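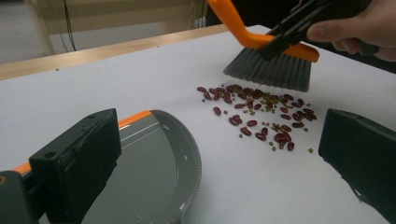

Kidney beans and mung beans in front of an orange-handled brush.

Aleksandra Kwiatkowski starts talking about cardboard before she has her coat off. She runs the Putby board mill for Sadowski, and she has just walked the length of the new drying section, as she does most mornings, to listen to it.

"You can hear when it's happy," she says. "It used to rattle like a drawer of spoons. Come and stand by the third cylinder later, you'll see what I mean."

The mill makes the gray and brown board that ends up as food cartons, puzzle boxes and the backs of writing pads, almost all of it from recovered paper. For most of its life it dried that board with steam from an old gas boiler. Last June the crew shut everything down for nine days and switched the line to recovered heat, with a system from Nasix that catches the warm, damp air coming off the sheet and puts it back to work.

Nine days was tight, and Kwiatkowski still lights up talking about it. "We had 388 separate jobs on the wall, one card each. Every time a card came down somebody rang the bell by the canteen. By day six people were hunting for cards so they could ring it!"

Did she ever think they would miss the restart? "Day seven," she says right away. A flange had arrived drilled to the wrong pattern. Witold Krawczyk, the maintenance lead, drove to the sister plant at Trostham, found one on a shelf and was back before the night shift had finished eating.

Krawczyk, who joins us with a mug of tea and stays for most of the hour, remembers it a little differently. "I found two on a shelf. I took both. I still have the other one and Trostham has stopped asking."

He is the one to go to for how the line runs now. The big change for his crew is moisture control. The old dryers ran hot at the edges and cool in the middle, so the board came off slightly curled and the converters complained, often with good reason. The new hoods are split into zones that can be trimmed one by one. "I can fix a wet streak from the control room," he says. "Before, I'd be up a ladder with a wrench, guessing."

The line turned out 554 tons in its best week this spring. Kwiatkowski gives the figure carefully and then adds that a best week is a best week, and that she is prouder of how dull the ordinary ones have become. Breaks in the sheet are down. The gas boiler is still there for cold starts, and she would love to see it gone, though she won't put a year on it.

What about the recovered paper itself? This gets both of them going at once. Bales come in from within around 2,290 square miles, she explains, and they vary wildly. School paper is lovely. Supermarket boxes are reliable. Anything with a lot of tape in it is a headache, and so is waxed produce packaging, which gums up the screens.

"Genowefa Śliwiński in the yard can smell a bad bale," Krawczyk says. "She'll put her hand on it and send the truck round to the other bay. Then the lab tests it and she's right."

Kwiatkowski wants more people trained to that level, and two are learning the yard from Śliwiński now. One of them, Igor Olszewski, came over from the packing hall and had never touched a bale before. "He asks wonderful questions," she says. "He asked why we store the dry bales nearest the door where the rain blows in. We'd done it that way for years. We moved them the same afternoon."

The next project is water. The mill already sends most of its process water around again, and she would like to close the loop further with a finer filter ahead of the storage tank. A trial unit is on order. Krawczyk has picked the corner for it and painted the outline on the floor, which he admits was premature.

I ask what she'd tell another mill thinking about the same switch. She leans back and has a proper think. "Bring the operators in at the drawing stage. Ours moved a control panel six feet to the left on paper, and it cost us an eraser. And walk the pipe runs yourself, with the drawings in your hand, more than once. We found a doorway that way."

A doorway?

"Where a pipe was going to go," says Krawczyk. "Come on, I'll show you the third cylinder."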